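Stoltirau 공유 작업장 로봇팔 제작 과제
중간 진행 보고서

제출처: Litatero 소규모 제작 지원 프로그램 담당자 귀하
작성: Stoltirau 작업장 제작반
작성일: 2023년 7월 26일

1. 보고 범위

본 보고서는 Litatero의 지원으로 진행 중인 탁상형 집기 작업 장치의 중간 경과를 정리한 것이다. 대상 기간은 2월 착수 시점부터 이번 제출일까지이며, 기구부 설치, 전장 배선, 제어 소프트웨어, 집기 시험, 안전 조치, 예산 집행, 남은 기간의 계획을 차례로 다룬다. 착수 보고서에 이미 기재한 작업장 임차 조건과 전기 인입 용량은 변동이 없으므로 다시 적지 않는다.

과제의 목표는 착수 시와 같다. 작업장 이용자가 직접 조립하고 수리할 수 있는 구성으로, 식재료 크기의 물체를 탁자에서 집어 지정된 그릇에 옮기는 장치를 만드는 것이다. 산업용 속도나 연속 가동은 목표에 포함되지 않는다. 신청서에 적은 인수 기준은 세 종류 이상의 형상에 대해 사람의 개입 없이 집기와 놓기를 마치는 것이며, 이 기준도 수정하지 않았다.

2. 요약

기구부와 전장은 계획한 범위를 마쳤다. 제어 소프트웨어는 위치 지정 이동과 그리퍼 개폐, 정지 처리까지 동작하고, 물체 위치를 스스로 찾는 기능은 개발 중이다. 집기 시험은 파프리카를 주 대상으로 진행하고 있으며, 그릇의 낮은 테두리와 손가락의 간섭 문제는 접근 높이 조정으로 줄였으나 완전히 없애지 못했다. 일정은 소프트웨어 항목에서 5주 지연되어 있다. 지연의 주된 원인은 좌표 보정 절차를 한 차례 폐기하고 다시 작성한 데 있다. 예산은 항목 간 전용 한 건을 제외하면 승인된 내역대로 집행하였다.

3. 기구부

3.1 로봇팔과 거치대

팔은 6축 구성의 기성품 경량 팔을 사용한다. 신청 단계에서는 관절 구동부까지 자체 제작하는 안을 검토했으나, 감속기 가공 공차를 작업장 장비로 맞출 수 없어 착수 전에 기성품으로 변경하였고, 변경 내용은 착수 보고서에서 승인을 받았다. 작업장에서 자체 제작한 부분은 팔을 받치는 부품의 고정 지그, 배선 정리용 브래킷, 그리퍼 손가락 끝의 교체형 패드이다.

거치대는 작업 탁자와 기계적으로 분리하여 설치하였다. 초기에는 팔을 탁자 상판에 직접 고정했는데, 팔이 가감속할 때 상판이 함께 흔들려 물체 위치가 밀리는 현상이 있었다. 분리 설치 후에는 상판 위 물체가 밀리는 현상이 관찰되지 않는다. 대신 탁자와 거치대의 상대 위치가 고정되지 않으므로, 탁자를 옮긴 뒤에는 반드시 좌표를 다시 확인해야 한다. 바닥에 위치 표시를 해 두었으나, 청소 과정에서 탁자가 조금씩 움직이는 경우가 있어 시험 시작 전 점검표에 확인 항목을 추가하였다.

거치대의 발 높이 조정은 수준기를 기준으로 수행하였다. 작업장 바닥은 배수 방향으로 기울어 있어 발마다 조정량이 다르다. 조정 후 잠금 너트를 조이는 순서에 따라 수평이 다시 틀어지는 문제가 있었고, 대각선 순서로 나누어 조이는 방식으로 해결하였다. 이 절차는 조립 설명서 초안에 반영되어 있다.

3.2 그리퍼

그리퍼는 두 손가락 평행 개폐식이다. 손가락 끝 패드는 현재까지 세 가지 재질을 시험하였다. 첫 번째 경질 패드는 표면이 매끄러운 파프리카에서 미끄러짐이 컸다. 두 번째 발포 패드는 파지가 안정적이었으나 모서리가 빨리 닳았고, 떨어진 조각이 그릇에 들어갈 우려가 있어 제외하였다. 현재 사용하는 연질 패드는 두 조건을 절충한 것으로, 마모 상태를 시험일마다 육안으로 기록한다.

파지력은 과제 초기에 물체 손상의 주된 원인이었다. 속이 빈 채소는 국부 압력이 높으면 옆면이 눌려 갈라진다. 닫힘 속도를 낮추고 접촉 후 전류 상한을 두는 방식으로 바꾼 뒤 갈라짐은 드물어졌으나, 수확 후 시간이 지나 물러진 개체에서는 여전히 눌린 자국이 남는다. 시험 재료의 보관 기간을 기록지에 함께 적도록 양식을 수정하였다.

4. 전장과 배선

전원부, 제어기, 비상정지 회로의 배선을 완료하였다. 제어기는 Wuisan 보드를 사용하며, 팔 제조사가 제공하는 통신 규격에 맞추어 중계 프로그램을 작성하였다. 비상정지는 소프트웨어를 거치지 않고 구동 전원을 직접 차단하도록 구성하였다. 차단 후 복귀는 수동으로만 가능하다.

케이블은 탁자 옆으로 내려 제어반까지 연결한다. 팔의 작업 반경과 케이블 경로가 겹치지 않도록 한쪽으로 모았으나, 탁자 측면에서 늘어지는 구간이 남아 있다. 사람이 지나가며 건드릴 수 있는 위치이므로 덕트를 추가로 설치할 예정이다. 필요한 자재는 확보되어 있고 남은 것은 절단과 고정 작업이다.

접지 확인 과정에서 그리퍼 신호선에 간헐적인 잡음이 확인되었다. 전원선과 신호선을 같은 묶음으로 처리한 것이 원인이었으며, 분리 후 재발하지 않았다. 해당 기간에 기록한 그리퍼 전류값은 신뢰할 수 없어 분석에서 제외하였다.

5. 제어 소프트웨어

5.1 동작하는 기능

현재 동작하는 기능은 지정 좌표로의 이동, 그리퍼 개폐, 물체 상부 접근과 수직 하강, 그릇 위 대기 위치로의 이동, 이상 전류 감지 시 정지이다. 이동 경로는 미리 정한 중간점을 잇는 방식이며, 실시간 경로 재계산은 수행하지 않는다. 인수 기준을 충족하는 데에는 이 방식으로 충분하다고 판단한다.

모든 이동은 상부 안전 높이를 거친다. 시험 초기에는 이동 시간을 줄이기 위해 물체 사이를 낮게 통과하는 경로를 사용했으나, 줄기가 긴 개체에 손가락이 걸리는 일이 반복되어 폐기하였다. 줄기 길이는 개체마다 달라 높이 여유를 고정값으로 정하기 어렵다. 현재는 가장 불리한 경우를 가정하여 여유를 크게 두고 있으며, 한 번의 옮기기에 걸리는 시간이 그만큼 길다.

5.2 좌표 보정

지연의 주된 원인이 된 항목이다. 첫 번째 보정 절차는 탁자 네 모서리에 기준점을 두고 팔 끝을 수동으로 맞추는 방식이었다. 담당자에 따라 결과가 달랐고, 탁자 가장자리 쪽에서 오차가 커지는 경향이 있었다. 기준점 배치를 탁자 안쪽으로 옮기고 점의 수를 7개로 늘려 다시 작성하였다. 새 절차로는 담당자가 바뀌어도 집기 동작에 지장을 주는 차이가 나타나지 않는다.

보정값은 시험일 첫 가동 전에 확인하고, 허용 범위를 벗어나면 전체 보정을 다시 한다. 부분 보정 기능도 작성했으나 어느 점이 틀어졌는지 사용자가 판단하기 어려워 화면에서 숨겨 두었다.

5.3 물체 위치 인식

탁자 위 물체의 위치를 자동으로 찾는 기능은 색 구분과 윤곽 추출을 결합한 방식으로 작성 중이다. 빨강, 노랑, 초록 파프리카의 구분은 균일한 조명에서 안정적이다. 문제는 오후에 창으로 들어오는 햇빛이다. 밝은 흰색 상판에 햇빛이 비치면 밝은 구간과 그늘 구간의 경계가 윤곽으로 잡히고, 노란색 계열 물체는 밝은 구간에서 색이 옅게 기록되어 상판과 구분이 어려워진다. 팔 자체의 그림자도 같은 이유로 오인식의 원인이 된다.

차광막을 설치하면 문제는 줄어들지만, 이용자의 작업 환경이 항상 통제되지는 않으므로 차광을 전제로 한 설계는 피하려 한다. 노출을 고정하고 상판 배경을 시험 직전에 기록하여 차이를 구하는 방식을 시험하고 있다. 햇빛 경계가 시간에 따라 이동하므로 배경 기록의 유효 시간이 짧다는 한계가 있다. 무광 회색 시트를 상판에 까는 안도 함께 비교할 예정이다.

6. 집기 시험

6.1 시험 구성

시험은 흰색 상판 탁자에서 수행한다. 목표 그릇은 테두리가 낮은 둥근 쟁반이다. 깊은 그릇을 쓰면 물체가 밖으로 굴러 나가는 일은 줄지만 손가락이 벽에 닿을 위험이 커지므로, 시험 단계에서는 낮은 쟁반을 기준으로 정하였다. 대상 물체는 색이 다른 파프리카를 기본으로 하고, 형상이 불규칙한 식품을 함께 놓아 주변 물체가 있는 조건을 만든다.

물체는 바로 세우지 않고 눕혀 놓는 경우를 포함한다. 눕힌 파프리카는 줄기 방향에 따라 손가락이 들어갈 수 있는 각도가 제한된다. 각 시험에서 줄기 방향과 접근 각도를 기록지에 표시하고, 실패 시에는 접근, 파지, 이동, 놓기 가운데 어느 단계에서 중단되었는지를 구분하여 적는다.

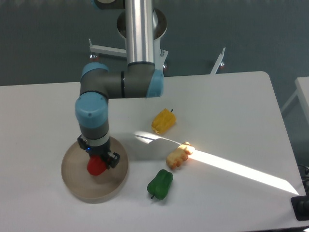
그림 1. 집기 시험 중 빨간 파프리카를 둥근 쟁반 위에서 파지한 상태. 오른쪽에 노란색과 초록색 파프리카가 놓여 있다.

6.2 단계별 결과

접근 단계의 실패는 대부분 좌표 보정 절차를 바꾸기 전에 발생하였다. 변경 이후의 실패는 물체를 놓은 위치가 입력한 좌표와 다른 경우에 집중되어 있으며, 위치 인식 기능이 완성되면 상당 부분 해소될 것으로 예상한다.

파지 단계에서는 물체의 굵은 쪽을 잡을 때와 줄기 가까운 쪽을 잡을 때의 차이가 뚜렷하다. 굵은 쪽은 접촉 면적이 넓어 안정적이나 손가락이 벌어지는 폭에 여유가 적다. 큰 개체에서는 한쪽 손가락이 먼저 닿아 물체가 돌아가는 일이 있다. 줄기 가까운 쪽은 폭에 여유가 있지만 들어 올린 뒤 물체가 기울어진다. 현재 기본값은 굵은 쪽 파지이며, 폭이 한계를 넘는 개체는 시험 대상에서 제외하고 그 사실을 기록한다.

이동 단계의 실패는 적다. 가감속 설정을 낮춘 이후 이동 중 낙하는 발생하지 않았다. 속도를 다시 올려 보는 시험은 놓기 단계가 안정된 뒤로 미루었다.

놓기 단계가 현재 가장 취약하다. 하강 높이가 높으면 물체가 떨어지면서 구르고, 낮으면 손가락이 쟁반 바닥이나 테두리에 닿는다. 파지 위치에 따라 물체가 손가락 아래로 내려오는 길이가 달라지므로 고정 높이로는 두 조건을 함께 만족시키기 어렵다. 현재는 쟁반 안쪽으로 목표점을 옮기고 두 단계로 나누어 하강한다. 두 번째 하강에서는 속도를 낮추고 전류 변화를 감시하여 접촉이 의심되면 멈춘 뒤 그리퍼를 연다. 이 변경으로 테두리 접촉은 줄었으나, 쟁반에 이미 다른 물체가 있을 때의 처리는 정해지지 않았다.

6.3 불규칙 형상

파프리카 외의 불규칙한 형상에 대해서는 예비 시험만 수행하였다. 표면이 울퉁불퉁한 물체는 패드와의 접촉점이 적고, 같은 물체라도 놓인 방향에 따라 파지 결과가 달라진다. 인수 기준의 형상 조건을 충족하려면 이 부분의 시험량을 늘려야 한다. 남은 기간의 시험 시간은 우선 이 항목에 배정한다.

7. 반복 시험과 내구

그리퍼 개폐만을 반복하는 내구 시험을 별도로 실시하였다. 물체를 물지 않은 상태에서 약 1,000회 개폐한 뒤 손가락 정렬과 체결부 풀림을 확인하였다. 정렬 변화는 측정 한계 안에 있었으나 패드 고정 나사 한 곳이 풀려 있었다. 나사 고정제를 적용하고 점검표에 해당 나사를 추가하였다.

이 시험은 하중이 없는 조건이므로 실제 사용 수명을 대표하지 않는다. 하중 조건 시험은 모형 물체로 진행할 계획이다. 실제 채소를 쓰면 시험 도중 물체의 상태가 변해 결과를 비교하기 어렵다.

8. 안전

가동 중에는 작업 반경에 손을 넣지 않는 것을 원칙으로 하고, 물체 배치는 팔이 대기 위치에 있고 구동 전원이 차단된 상태에서만 한다. 비상정지 버튼은 시험자가 앉은 위치에서 닿는 곳에 두었으며 가동 전에 매번 작동을 확인한다.

보고 기간 중 인적 사고는 없었다. 물적 손상은 손가락이 쟁반 테두리를 눌러 쟁반 한 개에 금이 간 건이 있다. 해당 쟁반은 폐기하였고, 하강 단계의 전류 감시는 이 건 이후 추가한 것이다.

시험에 사용한 식재료는 식용으로 돌리지 않고 퇴비로 처리한다. 패드와 쟁반은 시험 후 세척한다. 세척 후 남은 물기가 파지에 영향을 주므로 건조 확인 항목을 따로 두었다.

9. 예산

승인된 항목 가운데 기구부와 전장은 집행을 마쳤다. 소프트웨어 항목은 외부 지출이 없다. 소모품 항목은 패드 재질 비교로 예상보다 지출이 많아, 기구부 잔액 일부를 소모품으로 전용하였다. 전용액은 사전 승인 없이 조정할 수 있는 한도 안에 있으며 증빙은 별첨 내역에 포함하였다.

Verlow에서 공급받기로 한 예비 손가락 부품은 납기가 한 차례 연기되었다. 현재 장착된 부품으로 시험을 계속할 수 있어 일정에는 영향이 없으나, 파손이 발생하면 대체품이 없는 상태이다. 납기가 다시 연기될 경우 작업장 밀링 장비로 임시 부품을 가공한다. 도면은 준비되어 있다.

10. 일정과 남은 작업

지연된 소프트웨어 일정은 위치 인식 기능의 범위를 조정하여 만회하고자 한다. 신청서에는 겹쳐 놓인 물체의 구분이 선택 항목으로 포함되어 있었으나, 이번 과제에서는 제외하고 서로 떨어져 놓인 물체만 다룬다. 인수 기준에는 영향을 주지 않는다.

남은 작업은 다음 순서로 진행한다.

탁자 측면 케이블 덕트 설치
배경 차이 방식과 회색 시트 방식의 비교 시험
놓기 높이를 파지 위치에 따라 계산하는 기능 추가
쟁반에 물체가 있는 경우의 놓기 위치 선택
불규칙 형상 집기 시험
모형 물체를 이용한 하중 조건 내구 시험
조립 설명서와 보정 절차서 정리

조립 설명서는 기구부까지 초안이 작성되어 있고 전장 부분은 결선도만 완성되었다. 설명서 검토는 제작에 참여하지 않은 작업장 이용자가 초안만 보고 거치대를 분해하고 다시 조립하는 방식으로 진행한다.

11. 지원 기관 확인 요청 사항

첫째, 겹쳐 놓인 물체 구분 항목의 제외에 대한 승인을 요청한다.

둘째, 예비 손가락 부품의 납기가 과제 종료 이후로 넘어갈 경우 해당 금액을 자체 가공 자재비로 집행할 수 있는지 회신을 요청한다.

셋째, 최종 시연의 조명 조건을 협의하고자 한다. 작업장에서 시연할 경우 오후에는 탁자에 직사광이 들어온다. 오전 시연 또는 차광 조건의 시연이 가능한지 확인이 필요하다.

별첨: 예산 집행 내역, 시험 기록지 사본, 비상정지 회로 결선도, 보정 절차서 개정본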